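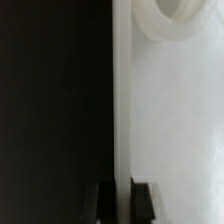 Dark surface with off-white vertical strip.

Housing Programs > Grant Reporting > Interim Reports

27 March 2020
Prepared by Josiane Rey for the Zidemari Fund

Drendelside Indoor Moisture Project: second progress report

1. Status

The project is on budget and three weeks behind the work plan submitted in November. Logging equipment has been placed in 29 of the 40 rental units covered by the agreement. Access to the remaining units is on hold while building visits are suspended. Readings from installed loggers continue to arrive by radio link and do not require entry.

2. Monitoring

Each unit has one temperature and humidity logger in the main bedroom and one in the hallway outside the bathroom. Both record at 20-minute intervals. Loggers were checked against a salt reference before placement, and four that read high were returned to the supplier. Replacements have been received and checked.

Kuldeep Mathur has completed the first pass through the winter data. Bedrooms on the north side of the lower block show relative humidity above 65 per cent for most of the night, with the peak shortly before dawn. The upper block is drier, although its bathroom fans are the same age and model. The two blocks differ in how the fan ducts leave the building: the lower block uses a long horizontal run with two elbows, and measured airflow at the grille is less than half the rated value.

Window condensation reports from tenants were logged by unit and matched to the readings. Agreement is good for the lower block. In the upper block there were too few reports to test.

3. Trial repairs

Shortened duct runs were fitted in three lower-block units before visits stopped. Airflow at the grille improved in all three. It is too early to say what this does to bedroom humidity, and the milder weather in March will make a direct comparison difficult. Torbjørn Brekke recommends holding the result until next heating season.

Door undercuts were measured at the same visits. Several bathroom doors sit nearly flush with the flooring, which limits the supply of replacement air when the fan runs. Trimming these doors is minor work and has been added to the scope without a change in price.

4. Expenditure

Spending on equipment is complete apart from a held amount of $3000 for duct parts. Labour is under forecast as a result of the delayed visits. Chang-ho Shin has moved the unspent labour to the next quarter. No transfer between budget lines is requested.

5. Variations and risks

The Neltomik data service changed its export format in February. Su-bin Ham rewrote the import script, and five days of readings were reloaded from the loggers' own memory. No data were lost.

If access does not resume by early summer, the remaining installations will run into the heating season and the baseline for those units will be short. A revised schedule is attached as Appendix B.

6. Next period

Complete the analysis of fan run times. Obtain a second quote for duct work in the lower block. Issue a plain-language notice to tenants on the delay, in English and French.

Contact: Drendelside Housing Programs, Grant Reporting Desk | © 2020 Drendelside Housing Programs | Back to top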